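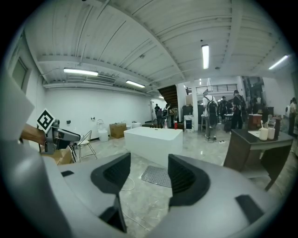 Gripper with black rubber-padded fingers, open, and cardboard boxes at lower left.

How to run a bait card transect for ants

A bait card transect is a cheap way to find out which ants are foraging in an area and which ones take over a food source once they find it. You need one person, a morning, and a can of tuna. The steps below are the ones we use at the Kandham plots, and they work with little change in a yard, a park, or a woodlot.

What you need

White index cards, 3 by 5 inches
Tuna packed in oil
Honey or sugar water (one part sugar to four parts water)
Cotton balls
A teaspoon
Flagging tape or wire flags
Small vials filled with 95% ethanol
Soft forceps or an aspirator
Pencil, data sheets, clipboard
A watch
A thermometer for ground temperature

Write labels in pencil or in ink you have already tested. Most pen ink comes off in ethanol, and a vial without a label is useless.

Laying out the line

Pick a line that stays in one kind of habitat. If it starts in grass and ends under trees, treat it as two short transects. Put a flag every 5 meters for 20 stations. Ants from the same colony will still turn up at neighboring stations, so don't report each card as a separate colony.

Number the flags before you put out any food. Write the number on the card too. Wind moves cards, and after a gust you will not remember which one was at station 11. A pebble on one corner helps.

If you are working on a slope, run the line along the contour.

Setting the baits

Start when the ground is warm but before it gets hot. In summer at Kandham that means 8 a.m. By 11 the cards in full sun are empty and you learn nothing except that it is hot. In November we start at noon.

Put a level teaspoon of tuna at one end of the card and a cotton ball soaked in sugar water at the other. Some species go for protein, some for sugar, and the preference changes through the year with the amount of brood in the nest. If you only have time for one bait, use tuna.

Lay each card flat with the edges touching the soil so that small ants can walk onto it. Clear leaf litter from under the card only. Note the time you set the first card and the last one.

Checking the cards

Go back to station 1 after 15 minutes and walk the line. Repeat at 30, 60, and 90 minutes. At each card write down:

The time
Each kind of ant present, by name or by a code such as "small black A"
The number of workers of each kind, using the scale below
Which bait they are on
Any fighting

Use this abundance scale:

0 = none
1 = 1 worker
2 = 2 to 5
3 = 6 to 10
4 = 11 to 20
5 = 21 to 50
6 = 51 to 100
7 = more than 100

Don't try for exact numbers on a busy card. Slamet Setiawan once did a full count from photographs of a single tuna card at the Tambunan road plot and got 269 workers, which is a 7 on the scale and took him most of an afternoon.

Keep your shadow off the card and don't breathe on it. Breath sets off alarm in a lot of species, and workers that were feeding quietly will start running in circles or leave. Look from arm's length first, get your numbers, and then lean in.

Collecting

Collect at the last check only. If you take workers at 15 minutes you may be removing the scouts that would have recruited the rest, and your later numbers will be low.

Take at least 4 workers of each kind from each card. If the species has large and small workers, take both. Put different kinds in different vials, even from the same card. For stinging ants use forceps. Don't use a mouth aspirator on ants that spray formic acid.

Each label needs the locality, date, station number, bait, and collector. Put it inside the vial.

Cleaning up

Pick up every card and cotton ball. Shake the ants off near where you found them. Leftover tuna brings in raccoons, and they will pull your flags if you plan to use the line again.

Working up the data

For each kind of ant, work out two numbers. The first is the share of cards where it showed up at any check. The second is the share of those cards that it had to itself at 90 minutes with a score of 4 or higher. Ants that score high on the first and low on the second are good at finding food and poor at holding it.

One morning is not enough. We run each line three times in different weather before comparing sites. The Peritz line looked almost empty on a cloudy Wednesday and had ants on every card the following week.

Solomiia Horobets has added a column to our data sheet for shade at each station (full, partial, none). Record it at every check, as it changes as the sun moves.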